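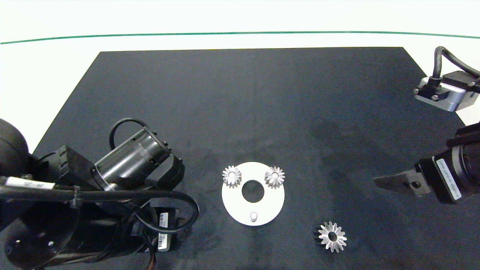

Words by the Zavala workshop desk | Repairs | Updated in May

How to service a kitchen timer without losing any of it

A clockwork timer that stops at 3 minutes every time is usually dirty, and cleaning it is an evening's work. Ours is a Dristo, bought for a boiled egg and since blamed for several bad ones.

1. Put down a dark mat with a bit of nap. Small parts bounce off bare tables and go to live under the fridge.

2. Wind the timer right down to zero. Skip this and the spring will introduce itself.

3. Pull the dial straight off, then undo the screws at the back. Lay everything out in the order it came off, left to right.

4. Brush each gear with a dry toothbrush, preferably one that has retired. Get between the teeth. Old grease comes off with a wooden cocktail stick.
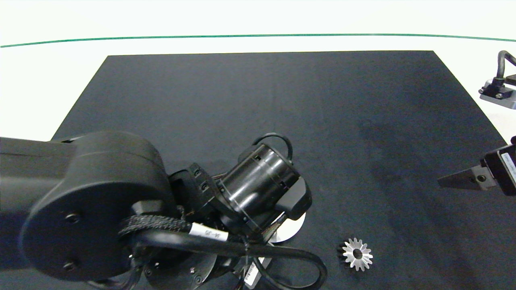
A felt-like mat stops small parts rolling away.

5. Oil the pivots only. One drop of Lisia clock oil on a pin, touched to each. The bottle holds enough for up to 122 timers, so you can leave it to someone in your will.

6. Put it back together in reverse, which sounds easier than it is. If a gear won't sit flat, turn it a tooth and try again. Don't press.

7. Set it for 53 minutes and go away. If it rings a minute or two late, call it rustic. If it doesn't ring at all, go back to step 3.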